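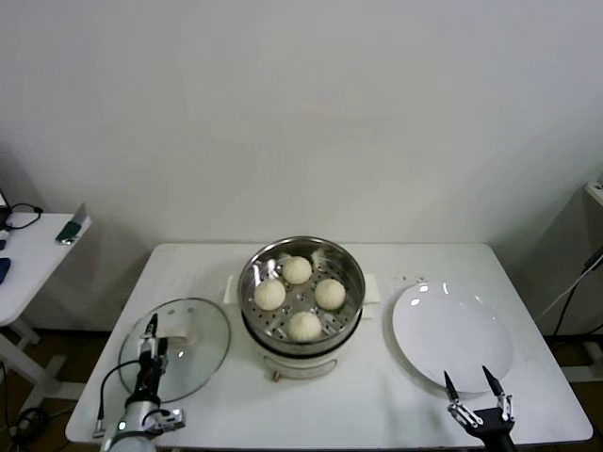 찜기 배식 보조 작업 기록 - 데이터 카드

개요
이 저장소는 Retholm 구내식당 주방에서 양팔 로봇이 전기 찜기를 다루는 작업을 기록한 데이터와, 도입 기간에 주방 직원들에게서 받은 의견을 함께 담고 있다. 작업 데이터만 필요하면 episodes 폴더를 받으면 된다. 직원 의견과 근무표 변경 내역은 workplace 폴더에 따로 두었다. 두 폴더는 라이선스가 다르므로 아래 이용 조건을 먼저 읽기 바란다.

관리: Randi Lie (Lomell 현장지원팀)
현장: Retholm 구내식당, Stokstead 분점
언어: 작업 지시문은 한국어와 영어, 직원 의견은 한국어

배경
Retholm의 아침 배식은 7시에 시작한다. 찐빵과 만두는 그 전에 쪄서 접시에 옮겨 두어야 하고, 이 일은 오랫동안 새벽조 2명이 맡았다. 새벽조가 가장 자주 말한 불편은 뚜껑을 열 때 올라오는 김과, 집게로 같은 동작을 되풀이하면서 생기는 손목 통증이었다. 조리 자체를 기계에 넘기자는 요구는 없었다. 그래서 범위를 뚜껑 다루기와 옮겨 담기로 좁혔다. 반죽, 소 만들기, 익은 정도 확인은 지금도 사람이 한다.

작업 구성
기록된 작업은 다음과 같다.
lid_off: 유리 뚜껑을 들어 찜기 왼쪽에 내려놓는다.
bun_transfer: 찜통 안의 빵을 오른쪽 흰 접시로 하나씩 옮긴다.
lid_on: 뚜껑을 다시 덮는다.
reset: 다음 회차를 위해 빵을 찜통에 다시 배치한다. 사람이 할 때도 있고 로봇이 할 때도 있으며, meta 파일의 reset_by 항목에서 구분한다.

첫 공개분은 에피소드 100개이다. 에피소드마다 머리 쪽 카메라 영상, 양팔 관절값, 그리퍼 개폐값, 작업 지시문이 들어 있다. 실패한 회차도 지우지 않았다. success 값이 0인 회차에는 실패 유형을 한 줄로 적었다. 빵 표면이 눌린 경우는 접시에 무사히 올라갔더라도 실패로 처리했다. 배식대에 낼 수 없는 빵이기 때문이다. 이 기준은 새벽조가 정했다.

알려진 문제
- 찜통 안쪽 벽이 반사가 심해서 벽 가까이 놓인 빵은 윤곽이 흐리게 잡히는 회차가 있다.
- 투명한 뚜껑은 깊이 추정이 불안정하다. lid_off와 lid_on의 실패는 대부분 여기서 나왔다.
- 빵끼리 붙은 배치는 거의 없다. 실제 배식 때는 더 빽빽하게 찌므로 이 데이터만으로 학습한 모델을 그대로 현장에 쓰면 안 된다.
- 찜기와 접시는 한 종류씩만 썼다.
- 김이 많이 나는 상태의 영상은 다음 공개분으로 미뤘다.

일하는 사람에게 달라진 점
workplace 폴더의 내용을 간추린다. 원문은 이름과 근무 번호를 지운 상태로 실려 있다.

새벽조 인원은 줄지 않았다. 도입 전에 노사가 합의한 사항이며 합의문 사본도 같은 폴더에 있다. 옮겨 담기에 쓰던 시간은 속재료 준비와 알레르기 표시 점검으로 돌렸다. 손목이 편해졌다는 의견이 많았고, 일이 줄었다는 의견은 적었다. 로봇 옆을 지켜야 하는 시간이 새로 생겼기 때문이다. 초기에는 비상정지를 누르러 오가느라 손이 더 간다는 불만이 여러 번 나왔고, 그 뒤 정지 버튼을 작업대 양쪽에 달았다.

Stokstead 분점의 사정은 조금 달랐다. 그곳은 주방이 좁아 로봇 자리를 만들려면 보조 작업대를 치워야 했다. 직원들은 반죽 놓을 곳이 없어졌다고 했고, 분점은 10월에 시범 운영을 멈췄다. 분점 기록은 에피소드가 적어 이번 공개분에 넣지 않았으나 의견서는 그대로 실었다.

속도에 관한 질문도 자주 받는다. 빵 하나를 옮기는 일은 숙련된 직원이 훨씬 빠르다. 배식 전에 시간이 남는 새벽에는 문제가 되지 않지만 점심에는 쓰지 않는다.

교육
처음 맡는 직원은 Jayawardena 교육 과정을 마친 뒤 로봇 옆에서 일한다. 비상정지, 그리퍼 손끝 세척, 떨어진 빵 처리 순서로 배운다. 교육 시간은 근무 시간으로 계산한다. 교재는 workplace/training에 있고, 그리퍼 세척표는 주방마다 세제가 다르므로 그대로 복사해 쓰지 말 것.

수집 절차와 개인정보
모든 촬영은 동의한 직원이 근무하는 시간에만 했다. 얼굴이나 명찰이 찍힌 구간은 삭제했다. 음성은 녹음하지 않았다. 영상과 관절 기록은 인사 평가에 쓰지 않으며, 이 조건은 데이터를 받는 쪽에도 똑같이 적용된다. 동의를 철회하면 24시간 안에 해당 에피소드를 내려받기 목록에서 뺀다.

이용 조건
episodes는 출처를 밝히면 연구와 상업 목적 모두에 쓸 수 있다. workplace는 연구 목적에 한하며, 의견서 일부를 인용할 때는 앞뒤 문장을 함께 실어야 한다. 직원 개인의 작업 속도를 추정하거나 비교하는 용도는 두 폴더 모두 금지한다.

변경 사항
- 실패 유형에 '표면 눌림' 추가
- reset_by 항목이 비어 있던 회차 보완
- Stokstead 의견서 추가
- 영어 지시문에서 bun과 dumpling이 섞여 있던 부분 수정

문의는 저장소의 이슈란에 남기면 된다. 일요일에는 답하지 않는다.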